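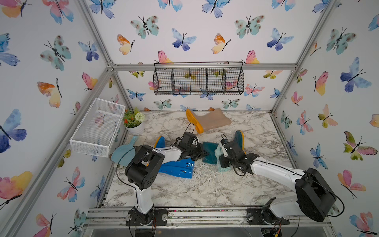

Fig. 1. Rain boots and cloth on the marble-patterned floor panel.

## Unit 4: Wet footwear, entryway care and storage

Course: Household Materials, Plernoreo
Reading: Nyaga handout, section on coated and molded goods

### 4.1 Terms

- **Shaft** – the tube of the boot above the ankle.
- **Foot** – the part below the ankle, including the toe.
- **Sole** – the tread layer. It is often molded in a contrasting color. In Fig. 1 the blue, beige and dark green boots all show soles in the yellow to orange-yellow range.
- **Lining** – the inner fabric, if there is one.

Sole color is a poor key for matching pairs. Use the shaft color first, then the size mark, then left or right.

### 4.2 Position

A boot lying on its side sheds grit from the tread onto the floor and traps water at the ankle bend. The blue and beige boots in Fig. 1 are both on their sides. Standing upright keeps the opening clear, but a soft shaft may fold at the ankle after a few days. For storage longer than a week, fill the shaft with rolled paper.

### 4.3 Wiping

Glossy surfaces show streaks and dried mineral spots more readily than matte ones. Standard sequence:

1. Knock the soles together outdoors.
2. Wipe the shaft from the top down with a damp cloth.
3. Wipe the sole edge. Fold the cloth to a clean face first.
4. Wipe the floor under the boot.
5. Dry with a second cloth.

A cloth like the pale green one in Fig. 1 should be folded in four before use. Crumpled cloth leaves missed strips, mostly at the ankle. Do not use solvent cleaners on molded boots.

### 4.4 Drying

Keep boots at least 54 cm from a heater. Direct heat hardens the shaft and can lift the sole edge. Unlined boots dry overnight in a ventilated room; lined boots may need two nights. Record the room humidity at the start and end. In the September exercise the starting value was 74 percent, and the lined boots were still damp the next morning.

### 4.5 Rack layout

Allow 200 mm of shelf width per adult pair, soles down, toes to the wall. Children's pairs can share a tray. Pale floor panels with veining hide dust but show mud clearly, so place the tray before the boots go down.

### Lab sheet

Complete the Flukerard table for three pairs: shaft color, sole color, finish, lining, drying time. Hand in by January 15, 2021, box 669.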